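Grenuvby Youth Strings Opens Applications for Teacher Residency

GRENUVBY – Applications are open for the Kotian Residency, a paid training program for string teachers in public schools. The program will place 16 teachers with student ensembles.

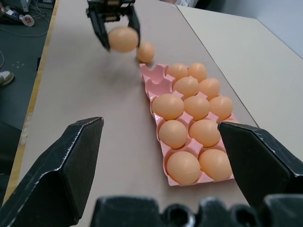 Each resident completes 82 hours of supervised rehearsal and receives a $2000 stipend. Applicants must have taught for two years and submit one unedited lesson recording.

"We score the recording first and read the resume second," said program director Kavitha Shenoy.

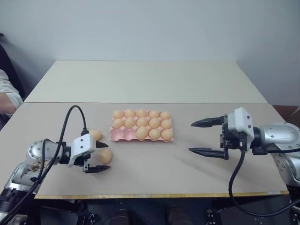
Recordings are reviewed by Shenoy and cellist Mizanur Gunawardena. Applications close in September at 5 p.m. on the last day of the month.

Media contact: Bhavana Annamalai, Grenuvby Youth Strings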